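Call for participants: household water use at the kitchen and bathroom tap

Reference 2786. Posted May 12, 2020.

Participants are sought for a diary study of short tap draws in private homes. A short draw is any use of a kitchen or bathroom tap that lasts under a minute: rinsing a bowl, filling a glass, washing hands, wetting a cloth. Showers, baths, dishwashers and washing machines are outside the scope of the study, as is outdoor use.

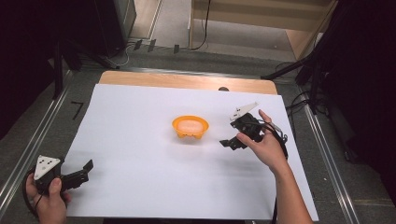
Berge Center for Domestic Water Studies -- Household Methods Group

Background

Household meters record total volume well and short draws poorly. In the first round of this study, some 500 diary weeks were collected from homes in the Nemico supply area. The entries showed that people log long draws reliably and leave out many of the brief ones, especially in the bathroom. The second round uses a shorter diary form and a small flow logger on each tap, so that written entries can be compared with recorded draws from the same home.

The comparison is the purpose of the study. Households are not ranked, and no target for water use is set. Participants should keep to their usual habits for the whole recording period.

Who can take part

The study has places for 70 households. A household may be one person or several. To be eligible, it must meet all of the following conditions:

- The home is in the Nemico or Brekedier supply area.
- It has one kitchen and no more than 2 bathrooms in regular use.
- The kitchen tap and the main bathroom tap have a standard threaded outlet. Pull-out spray heads cannot be fitted with the logger.
- At least one adult is willing to act as diary keeper.
- No plumbing work is planned during the recording period.
- All adults in the household agree in writing to take part.

Renters may apply. The logger screws on in place of the aerator and leaves no mark, but renters should check whether their lease requires the owner's permission. Households that took part in the first round are not eligible.

Children may live in the home. Their tap use is recorded by the logger along with everyone else's, and the diary keeper enters it where known, without names.

What participation involves

Recording starts in June and lasts three weeks. The steps are as follows.

Fitting. A kit is sent by mail with two loggers, washers in the common sizes, a rubber grip and a printed sheet. Fitting takes a few minutes per tap. Tighten by hand only. If the joint drips after a second attempt, remove the logger, put the aerator back and write to the study office.

Diary. The diary is a paper form kept next to each tap. Each entry has a time, a purpose code and a tick for hot, cold or mixed. Purpose codes are printed along the top of the form. Where no code fits, use the blank column and write a word or two. Missed entries should be left out. Please do not fill them in from memory at the end of the day.

Midpoint check. At the end of the first week the diary keeper receives a short phone call. The call covers the battery light, the condition of the forms and any days when the household was away.

Return. Loggers and forms go back in the prepaid box. The aerators should be refitted on the same day.
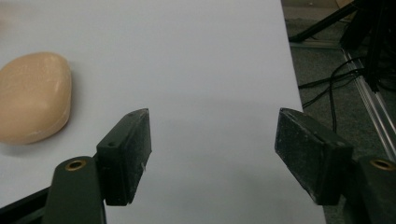 Payment

Each household that completes the recording period receives a store voucher. A household that withdraws early receives a share of the voucher in proportion to the full weeks recorded, and does not have to give a reason for stopping. Lost or damaged loggers are not charged to the household.

Data handling

The loggers store flow rate, temperature and time. They do not record sound and have no wireless connection. The data are read out by cable after return. Diary forms are scanned and then shredded. Results are published by supply area and household size only. Addresses are held separately from the readings and are deleted once payment has been made.

The loggers and the readout software are supplied by Vundia, which has no access to addresses or diary forms.

How to apply

Request the screening form from the study office by mail or phone, quoting reference 2786. The form asks for household size, supply area, tap type and any planned absences. A photo of each tap outlet with the aerator removed is helpful but not required. Places are given in order of receipt within each supply area, and applicants who cannot be placed are put on a waiting list unless they ask otherwise.

Questions about eligibility should be addressed to Retno Sumampouw, study office, Household Methods Group. Questions about a water bill or a leak should go to the supplier.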